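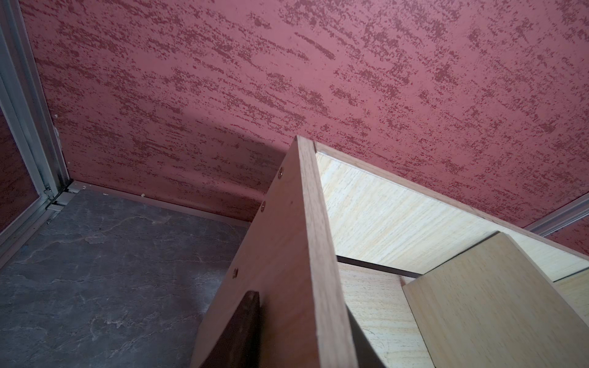

Section 3 covers the jacket file for a hardback novel. The interior must be locked before you start, as Skester takes the spine width from the final page count. Jacket art is either flat color or texture. A texture with streaks, such as dusty rose with maroon flecks running in diagonal bands, has a direction, and the direction must match on the front panel, spine and both flaps. Flat color needs no direction setting.

**Before you begin**

- Final page count, including blanks (the sample novel, *Galang*, has 311 numbered pages and one blank)
- Paper stock code from your printer
- Flap copy as plain text

**Setting up the jacket**

1. Open the book and select **Jacket > New**.
2. Enter the page count and the stock code. The spine width fills in by itself.
3. Place the art on the front panel. If it is a texture, set **Direction** to *Follow front*.
4. Type the author name and title on the spine. The spine line holds 45 characters, spaces included.
5. Paste the flap copy. Front flap first, then back.
6. Select **Check**. Clear every red flag. Yellow flags can stay, but they will print in the report.
7. Export the proof.

> **Caution:** Changing the page count after step 4 resets the spine text. Copy it elsewhere first.

> **Note:** Error 526 means the stock code is unknown. Retype it without the hyphen. If the error returns, pick the nearest stock from the list and tell your printer which one you used.
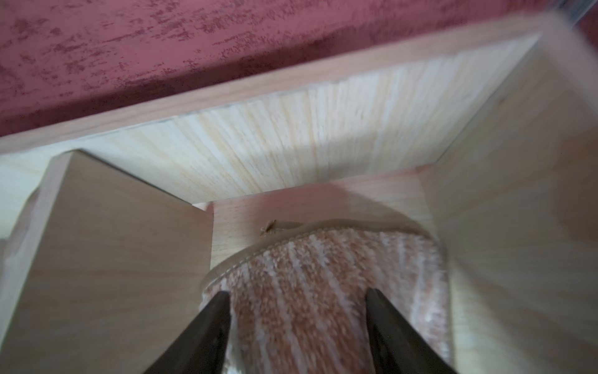 Tumthorpe, November

Changes to this section since the last printing:

- Step 3 has been rewritten. The old wording told users to rotate the art by hand - this is no longer needed and will now cause a yellow flag.
- The Ivska export option has been removed from step 7. Files already saved in that format still open.
- Flap copy with italics now keeps them if pasted with **Paste styled**. Small capitals are still lost.

Series titles are not covered here. For a novel that shares its spine design with earlier volumes, set up the first volume as described, then go to Section 4.

Text: Grethe Holst. Technical check: Steinar Eyvindsson.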